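Workshop storage > Small parts and consumables

Open-front bins or drawers for bench odds and ends?

plistovetti_fan
Posted 12 October 2022
Replacing a 30-drawer cabinet from Thiele. The drawers stick and the labels fall off. Considering open-front stacking bins directly on the bench. Contents are hand tools, short cables, adapters and a few packaged spares. Opinions on bin size?

Wiebke Görtz
Bins are fine for anything longer than a finger. For screws, keep the drawers. An open front spills M3 hardware as soon as someone bumps the bench.

evitz44
Disagree. I have 200 M3 screws in one Evitz bin and have lost none since August. Fill to below the front lip and it holds.

Wiebke Görtz
Your bench is bolted to a wall. Mine has casters.

tbrostska
Cables are the harder case. A coiled cable springs open and climbs over the rim. Two hook-and-loop ties per cable fixes it, or use a deeper bin.

plistovetti_fan
How deep? The Brostska ones I was looking at are 20 cm front to back.

tbrostska
Depth is fine. Check the height at the front, where the slope cuts it down.

evitz44
Three blue ones side by side on my table, cardboard on top of the aluminum. Cable in the middle, and I have not tied it.

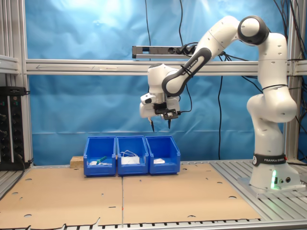 Blue bins on cardboard, green-handled tool at left.

tbrostska
Same problem as mine. The loop is already above the rim. Tie it.

Wiebke Görtz
Replace the cardboard too. The front edge is torn and it is full of holes. A rubber mat costs little and the bins slide less.

evitz44
Cardboard is free and I swap it when it gets bad. Agreed on the tie.

plistovetti_fan
Ordering six bins for tools and cables. Screws stay in the Thiele cabinet until I find better drawers.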